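Camness Household Handling Study
Interim progress report to the Margaritis Fund
Prepared by the project office, Brullesham
Tuesday, February 19, 2019

1. Purpose of this report

The grant asks for a statement, at the midpoint, of whether a machine with two simple grippers can be expected to take over the laundry work of an ordinary home. The short reply is that it can't do so yet. Folding from a known starting position is within reach. Picking a garment out of a heap and getting it into that starting position is still the main obstacle, and most of the remaining budget should go there.

Work in this period was limited to clothing handled on a bed. Bed making, ironing and putting away were left for later, as agreed in October.

2. Position against the work plan

2.1 Demonstrations of folding by hand-held gripper

The target for the period was 4,000 usable demonstrations and it has been met. The operator works with a gripper in each hand and is limited to what two pairs of jaws can do, so every movement recorded is one a machine could in principle repeat. Long items folded into a strip are the most consistent group. The difficulty comes at the ends, where the layers part and one end sits higher than the other.

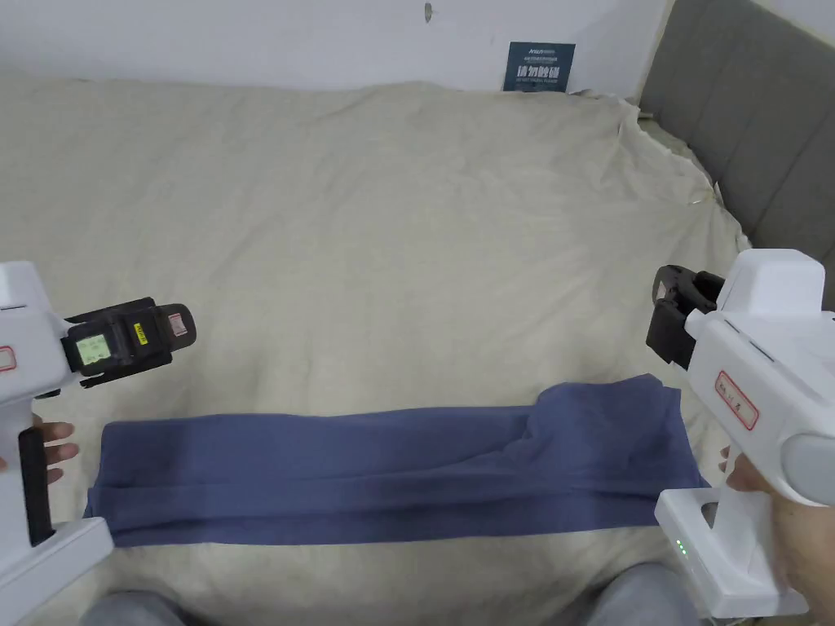 2.2 Spreading and straightening

This task is behind plan by one work package. It was costed as a short step before folding and has taken more operator time than folding itself. The usual method is to take hold of two points, draw them apart and lower the garment on to the bed. It works if the two points are well chosen. If they aren't, the garment comes up as a twisted rope and has to be put down and taken up again.

Trousers and towels give few problems of this sort, as their corners can be found by outline alone. Tops are much harder.

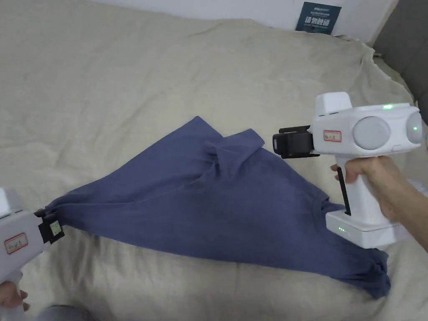
The choice of grasp points is the subject of the revised work package. The first version of the software looked for the two points furthest apart, on the assumption that these would be the shoulders or the hem corners. On a crumpled top that assumption fails often. With the blue-grey T-shirt, one set of jaws has the edge at a twisted point and the other has the cloth near a folded sleeve, and tension between them leaves a long diagonal fold through the middle. The neckline is a better guide, and the revised version searches for it first.

2.3 Trials without an operator

Rernier supplied the control software for the trials at Brullesham. A set of 300 attempts was run on garments laid flat beforehand, and 203 ended in a fold that met the written standard (edges aligned to within a finger's width, no sleeve outside the outline). The same software was then given garments dropped from waist height. That set was stopped early, the rate of success being too low to justify the machine time.

The failures in the first set fall into two main groups. In one, the jaws closed on the bedding as well as the garment and lifted both. In the other, only the top layer was taken and the fold was made with half the cloth left behind. Both are faults of touch. The cameras on the grippers give a good view of the approach, but they say little about how many layers lie between the fingers once these have closed.

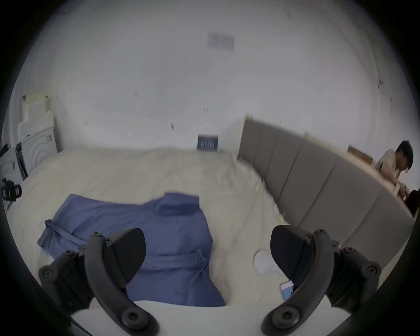

A thin pressure pad on the inner face of each finger has been fitted to one pair for evaluation. Early readings separate one layer of cotton from two, but not two from three, and thick fleece gives the same reading as several layers of shirt. The supplier has been asked for a softer pad. No change to the shape of the fingers is proposed.

3. Is a bed a fair test?

The steering group questioned the use of a bed, as commercial folding machines work from a hard surface. Our view is that a bed should be kept. It is where much household folding is done, and a soft, creased surface brings out faults that a table would hide. A cover close in colour to the garment also makes the edges harder to find, and pale items on pale bedding should be added to the next round.

4. Costs and spares

Spending is within the approved total. An underspend on travel has been moved to jaw pads, which wear faster than forecast. A further 600 pads are on order and will last to the end of the grant at the present rate of use.

5. Points raised by the Fund

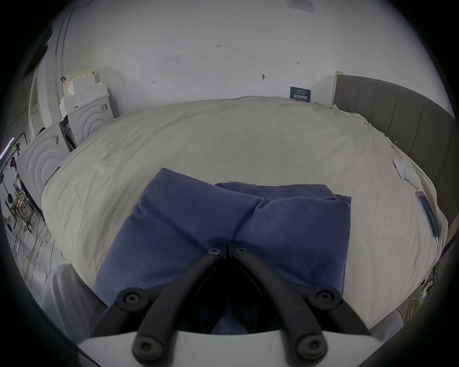 Could a machine of this kind be left alone with a basket of washing by the end of the grant?

We don't expect so. The likely result is a machine that folds trousers, towels and plain tops once a person has laid them out, at a speed slower than that person could manage unaided. Its use would be in places where the same few items are folded all day, such as a small hotel or a laundry counter.

Does the same hold for shop work?

In part. Garments in a shop are more uniform and often start flat, and both of these help. The finish has to be neater than at home, however, and the present standard would need tightening before a shop could judge the results.

6. Work for the next period

Complete the neckline search and repeat the dropped-garment trials.
Fit the softer pressure pads to both grippers, subject to delivery.
Record demonstrations with pale garments on pale bedding.
Agree a shop-floor folding standard with the Fund before any trial outside Brullesham.

The Fund's approval is requested for moving the bed-making task to the final period. No additional money is sought.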